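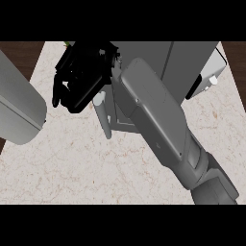 Crédit : club robotique Graken, rendu du simulateur

Compte rendu de la réunion du club, mai 2018

Bon, c'est mon tour de tenir le cahier, donc vous allez devoir supporter mon style. J'ai tout noté sur mon téléphone pendant que ça discutait dans tous les sens, et j'ai remis un peu d'ordre ensuite. S'il manque quelque chose, dites-le sur la liste et je corrige !

1. Approbation du compte rendu précédent

Approuvé sans remarque. Enfin si, une : on avait écrit Driltena avec deux l, c'est corrigé dans la version du serveur.

2. Où en est la simulation

C'est le gros morceau, on y a passé presque toute la soirée. L'équipe simulation nous a montré sa scène sur le grand écran – les deux bras gris, la pince noire, le plan de travail en marbre veiné et le parquet sombre qu'on aperçoit derrière. Je dois dire que ça m'a bluffée, parce que la dernière fois que j'avais regardé, on en était encore à des cubes gris posés sur un damier. Les ombres sont douces, les veines du marbre sont bien nettes, et j'ai eu envie de poser mon café dessus.

La discussion a surtout porté sur le point de vue. On regarde presque à la verticale, et le bras de droite prend une place folle : il passe devant le gros caisson gris et il en cache une bonne partie. Pour le groupe vision, c'est un vrai problème (leur programme doit retrouver les objets sur le plan, et un bras dans le champ, ça n'aide pas). Le groupe commande, lui, préfère garder cette vue, parce qu'on y surveille bien la pince et l'espace entre les deux bras. Ça a été vif mais sympathique. On a fini par voter : on garde la vue de dessus comme vue principale et on en ajoute une deuxième, de côté, réservée à la vision. Le groupe vision s'occupe de la placer.

Deuxième sujet, le marbre. J'ai demandé pourquoi on s'embêtait avec une texture aussi chargée. Réponse du groupe vision : si la détection marche sur un fond veiné, elle marchera d'autant mieux sur un fond uni. Soit. On garde le marbre, mais il y aura aussi une version à plan blanc pour les débutants, qui ont déjà bien assez à faire avec les angles des articulations.

Dernière remarque sur la scène, les bandes noires en haut et en bas. Quelqu'un voulait les rogner à l'enregistrement. Décision : on n'y touche pas tant que le format d'entrée du réseau n'est pas fixé, sinon on va encore tout refaire.

3. Le concours Clesitia

L'inscription est partie ! On présente une équipe de 7, dans la catégorie manipulation à deux bras. Le règlement a un peu bougé par rapport à l'an dernier : la partie simulée compte maintenant pour 50 % de la note, d'où l'énergie qu'on y met en ce moment. Le reste se joue sur le dossier écrit et sur la présentation orale.

Pour le dossier, on s'est rendu compte que chacun croyait que c'était un autre qui le commençait. Du coup je m'y colle pour le plan, et chaque groupe m'envoie sa partie. S'il vous plaît, pas de captures d'écran de code – du texte qu'on peut relire et corriger. Pour l'oral, on fera une répétition à blanc devant les gens du cours du soir, qui posent toujours des questions redoutables.

4. La salle et le matériel

La salle Yalçınkaya nous est confirmée jusqu'à l'été. Petit rappel : on éteint les postes en partant, et on ne débranche pas la machine de calcul pour charger son ordinateur. Je ne vise personne, mais le calcul était à moitié fait et il a fallu le relancer.

Côté licences, celle de Driltena est à renouveler avant la rentrée. On demande la prise en charge à l'école, et si c'est refusé, on en reparle à la prochaine réunion. L'idée de passer à un simulateur libre est revenue sur la table. Personnellement je suis plutôt pour, mais pas en pleine préparation de concours !

5. Atelier découverte

Le collège voisin voudrait revenir en novembre, avec deux séances au lieu d'une. Accord de principe. On aimerait leur faire piloter la pince dans le simulateur, à la manette, avec une consigne très simple. Il reste à préparer la fiche, et à retrouver les manettes (la seconde a disparu du placard, regardez dans vos sacs).

À faire d'ici la prochaine fois

Groupe vision : placer la vue de côté et refaire une série de tests.
Groupe simulation : version à plan blanc, partagée sur le serveur.
Groupe commande : noter les limites des articulations dans le fichier commun, avec les unités cette fois.
Moi : plan du dossier Clesitia et mail à l'école pour la licence.
Tout le monde : chercher la manette.

La date de la prochaine réunion sera fixée par sondage, le lien part ce soir sur la liste. Répondez vite, je voudrais réserver la salle avant le club photo.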